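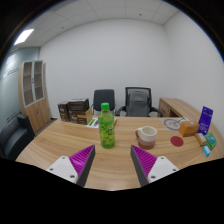

Vol. 3, p. 105

Finger service on the hand-held gripper

Rangi Kereama, Xiomara Villanueva

Last updated Jul 5, 2026
Reading time: 3 min

Each ribbed magenta insert is seated in a white mounting plate held by three screws. After over 400 grasps in May, the left insert had play at the base. We removed the plate, cleaned the seat and refitted the screws by hand, tightening each in turn. The grey strip on the inner side was replaced on both fingers. The gap was then reset and checked with a bottle and a mug on the desk. Play is now checked every 182 grasps.

Contact: Brodie Pryor, Ngata lab | © Plellwood | Back to top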